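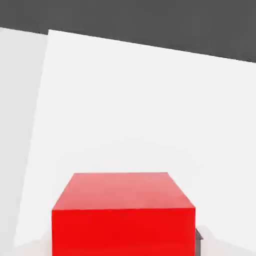 According to Malabanan, the test bench operator, a wrist camera is the last thing a small shop should pay for. Buy the better gripper first, the argument goes, and add eyes once the hand can hold on to something.

The trial that followed did not fully bear that out, but it came closer than the camera sellers would like.

The question was simple enough. A packing shop with one arm and a limited budget wants to pick up small blocks and put them in a tray. It can spend its money on a gripper with force control, or it can keep a basic two-finger gripper and spend the money on a camera and a faster controller. We ran both options in simulation, with a red cube as the part and a plain white surface under it.

The two grippers were modeled on the Ronum, a basic parallel design, and the Vomik, which adjusts its squeeze as the fingers close. The controller software was Cokia's in every run. We kept the arm, the cube and the speed limits the same throughout.

With the cube in a known position, there was little to separate the hands. The Ronum and the Vomik both closed on it squarely and lifted it. Anyone whose parts arrive in a fixture can stop reading here and buy the cheaper one.

The gap opened when the cube was turned a few degrees from where the program expected it. The Ronum tended to catch a corner with one finger and push the cube away before the other finger arrived. The Vomik felt the early contact, slowed down and let the cube turn into line. Over 3049 attempts per gripper, the Vomik ended with the cube in the tray 2609 times without any help from a camera. The Ronum fell well short of that.

Adding the camera changed the order. Once the controller could find the edges of the top face, it turned the wrist to match before closing, and the Ronum caught up with the Vomik on all but the worst starting angles. The strong color helped. A bright cube on a white surface is an easy target, and a gray part on a gray belt would be a harder test.

The camera brought its own trouble. Close to the part, a wrist view has very little room to work with. The cube fills the lower part of the picture, and its near face runs out of view just when the controller needs it most. We had the software take its last measurement 22 centimeters above the surface and finish the move without looking again. Trying to correct all the way down made the wrist hunt from side to side.

Setup time matters too. The Vomik's force limits needed one evening of adjustment. The camera needed 4 separate calibration runs before its readings agreed with the arm, and it had to be calibrated again when we changed the mounting angle.

None of this covers wear, dust or a cable that works loose in the middle of a shift. Simulated fingers do not get slippery. The next round, planned for the end of July, moves the same program to a real arm with the Ronum fitted first.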